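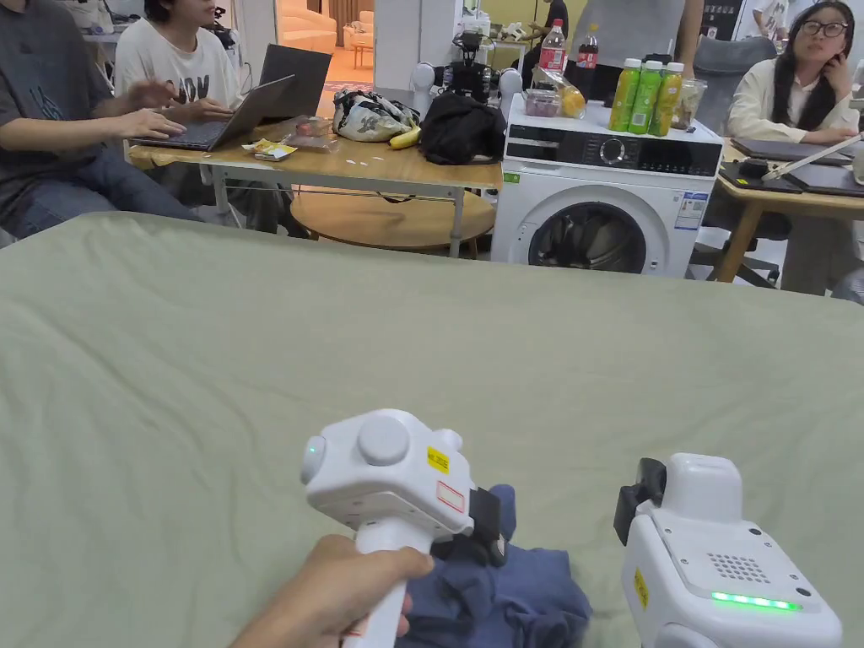

Ingvar Kvaran

Filed under: Datasets, Manipulation, Grippers

Lalthorpe Cloth Pinch
Data card, second release, September 18, 2026

Lalthorpe Cloth Pinch is a set of 945 short recordings made with hand-held two-finger grippers. The task is always the same kind of thing: reach down to a crumpled cloth on a soft cover, close on it, lift or drag it, and let go. We made the set to compare two finger designs and two camera positions before choosing what goes on the arm. It is small and the task is narrow. If you need general household data, there are better places to look.

What was compared

Fingers. The Horon set has short tips and a stiff linkage. The Ruggiero set is longer and gives a little when it closes on the table. Both fit the same handle and are driven by the same controller board, so swapping them takes one hex key and a recalibration.

Cameras. Every recording has a wide-angle view from the gripper and a second view from the head. The gripper view has strong distortion toward the rim, and we left it as recorded. A calibration file is included for people who want to undistort it.

Controllers. Most recordings use the Justex firmware with its default closing speed. A smaller group, marked "slow" in the metadata, uses a lower speed that Obed Ayaaba set by hand after the thin cloths kept slipping out of the Horon tips.

How it was recorded

The operator holds the gripper by the handle and works over a table with a wrinkled cover. The cloth is dropped on it by hand before each recording. There is no fixed starting shape, and operators were told not to smooth the cloth out first. A recording runs from the moment the fingers start to move until they are open again. The longest one is 25 seconds.

Video is stored at 60 frames per second from both views. Finger opening is logged on the same clock. Force is estimated from motor current and should be read as a rough signal only - it drifts as the motor warms up, and we have not corrected for that.

The room was in normal use. People sit at laptops, stand, and move around in the background, and the overhead lights stay on. Faces are blurred in the downloadable version. 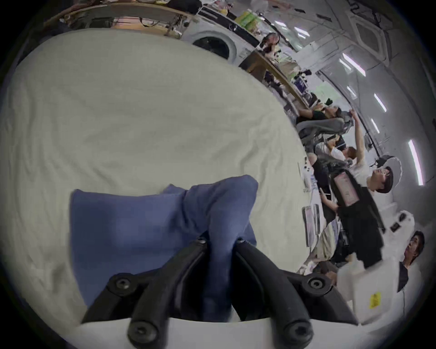
Folder layout

recordings/ has one folder per recording, named by a plain running number.
Inside each folder are head.mp4, grip.mp4, opening.csv and notes.txt.
calib/ has the lens files, one per gripper camera.
meta.csv lists the finger set, the cloth, the firmware setting, the operator code and the outcome for every recording.
splits/ has the train and test lists we used. Test recordings come from operators who do not appear in train.

The outcome column takes one of these values: held, slipped, missed, table. "Table" means the fingers pressed into the cover and picked up some of it along with the cloth. In the first release, from June, these were counted as held. Please don't mix the two versions.

What we found so far

The Ruggiero fingers miss less often on flat cloth. On bunched cloth there is little between the two, because a raised fold gives either set something to close on. The Horon tips are better at letting go cleanly, and the longer fingers sometimes carry the cloth sideways when they open.

For the cameras, the gripper view alone was enough to label most outcomes. The fingers hide the contact point just as they close, so in close calls we went to the head view.

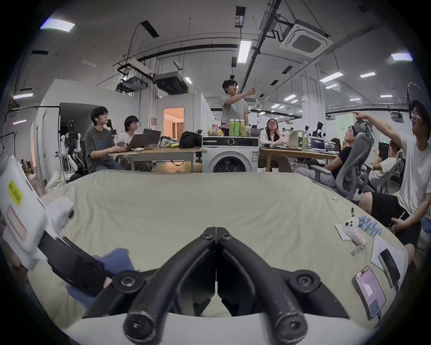
The head view has its own trouble, mainly that the operator's hand gets in front of the fingers when the wrist turns in. We tried moving the head camera up and gained very little. A side camera would probably help and is on the list for the next round.

Known problems

Color does not match between the views. The cover looks green from the head and off-white or cream from the gripper, so don't train anything on raw color across both.
In 6 recordings the opening log starts late. They are flagged in meta.csv and left out of both splits.
The cloths are small and mostly plain. Blue cloths are over-represented.
All operators held the gripper in the right hand.
Some notes.txt files are empty.

Use and contact

Free for research and teaching. Please credit the Lalthorpe group and name the release you used. For the raw current logs or the mounting drawings, write to Obed Ayaaba. Labeling mistakes can go to me, with the recording number in the subject line.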